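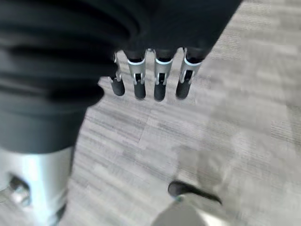 Chapter 6
From Joint Commands to Finger Motion

by Teresa Cunha and Henok Ambaye

Last updated: March
35 shares | 6 comments

In the previous chapter we treated the hand as one rigid body at the end of the arm. This was enough for planning a reach. It is not enough for grasping, where each finger must have its own controller and all the controllers must agree about time.

We start from the open posture, with the fingers straight and a little spread. It is a useful posture for a student, as the joint angles are near zero and an error of sign is easy to find. If you command a small bend and the finger goes the wrong way, stop and correct the configuration file before you read further.

The software of this chapter has two layers. The lower layer runs at 200 Hz and follows a position for every joint. The upper layer, which in the Pravow library is called the posture manager, is slower and decides what these positions should be. Many beginners put contact detection in the upper layer. In our course at Dorenberg this mistake cost one group some 35 hours of searching, and Section 6.3 explains how Iona Skinner found it in the log.

You will need the results on interpolation from Chapter 4. Readers who did not install the simulator can still do the first exercises on paper.

6.1 Joint limits and the order of the joints

Before any command is sent, the program must know the limits of each joint and the order in which the joints are stored.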